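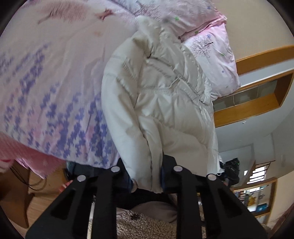

I need opinions on storing winter coats, and please be gentle because I've already had this argument at home. It's April, the closet in my daughter's room is 42 inches wide, and every puffy thing we own is fighting for space in it. The worst of them is the white puffer with the fluffy hood trim, and I was eyeing it next to the bed with the flowery duvet, thinking there's no way that much padding goes on a shelf. Do you fold them? Hang them? I've got a set of those Mundance vacuum bags still sealed in the package and I'm scared to use them on anything with real fluff in it.

Also, wash before storing or wash in the fall? My mum always said before. I've always said whenever I get to it.

prairiesock
Category: Home & Laundry > Seasonal Storage
14 replies · 339 views · 3 shares

---

tuque_and_roll wrote:

Wash before, for sure. Body oils and whatever's on the cuffs will sit there all summer and go yellow, and on white you'll see every bit of it. I learned that with a cream coat I loved (RIP). Do up all the zips, turn it inside out, gentle cycle, cold water. Then the dryer on low with a few clean tennis balls and keep stopping to break up the clumps with your hands. It takes ages. Mine needed three rounds last spring and I nearly lost my mind.

---

gumleaf55 wrote:

Vacuum bags are fine! I've used them for years, different brand, and my kids' jackets puff back up after a day on the line. We're in a tiny unit and I'd have nowhere to put anything otherwise. People get very precious about this.

---

tuque_and_roll wrote:

@gumleaf55 are those synthetic fill though? Polyester will forgive a lot. Squash down flat for six months and it never gets its loft back, or at least mine didn't. I had one come out like a placemat.

---

gumleaf55 wrote:

Yeah, all synthetic. Fair enough. I'd still do it with down if I only sucked half the air out.

---

prairiesock wrote:

OK so step one is find the label, which I haven't done, oops. What about the drawstring? It's got little toggles at the waist and I have visions of them banging around in the machine all night.

---

backporch_mags wrote:

Loosen the cord all the way first so the waist isn't bunched, then tie the ends in a loose bow and pop the whole thing in a big mesh bag. I've got the Rekano one, it's the only one I've found that a full coat fits in. And check if the fur bit unzips or unbuttons from the hood!! If it does, take it off and don't let it anywhere near the dryer. If it's sewn on, I'd spot clean the coat by hand and call it a day.

---

hangerqueen wrote:

Going to disagree with pretty much everyone and say don't wash it unless it's dirty. Every wash is hard on the fill and the coating. I wipe the collar and cuffs with a damp cloth and a drop of dish soap, air it out by an open window for a day, done. Hang it on a wide hanger with an old cotton pillowcase over the shoulders. I've got a parka from before my oldest was born and it's still lovely.

---

tuque_and_roll wrote:

Respectfully, your oldest is not wearing that parka to eat ketchup chips on the bus.

---

hangerqueen wrote:

Ha! No, she is not. Different rules for kid coats, I'll give you that.

---

prairiesock wrote:

It's definitely a ketchup chip household. My husband's vote is the big Cistorent tote under the bed, folded loosely, no squishing. There's 55 litres in it and he swears it'll take two coats. I say one coat and a scarf.

---

backporch_mags wrote:

One coat and a scarf. Been there. Put the white one on top, and a bit of tissue between it and anything dark. I had navy rub off on a pale sleeve once and it never came out.

---

gumleaf55 wrote:

Make sure it's bone dry before the lid goes on, too. Leave it out an extra day even if you think it's done. The seams hold damp for ages where the quilting is.

---

prairiesock wrote:

Update: label says polyester, and the fur comes off! There's a row of tiny buttons hiding under it that I'd never noticed. Going to try the wash tonight around 8 once the small person's in bed. Vacuum bags are staying in the package for now, mostly so I don't have to hear about it from either of you.

---

hangerqueen wrote:

Good luck! Skip the fabric softener, please.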